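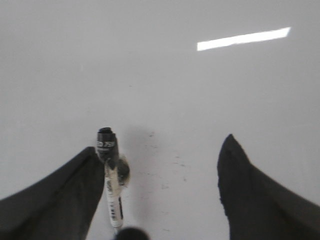
Lallden, Tuesday, October 11, 2011

The group of Žofie Tóth has published its study of how paper wasps repair their nests. In April the researchers made small holes in 46 nests near Billatden and followed them for five weeks. The wasps closed holes near the stalk first, also when a larger hole was open lower down. "We expected the size to decide, but the position was more important," Tóth said. A computer model by the Baranauskienė laboratory, run some 1,000 times, gave the same order of repair. The next work will look at nests with two queens. Members who wish to receive the paper can write to the Cerer office.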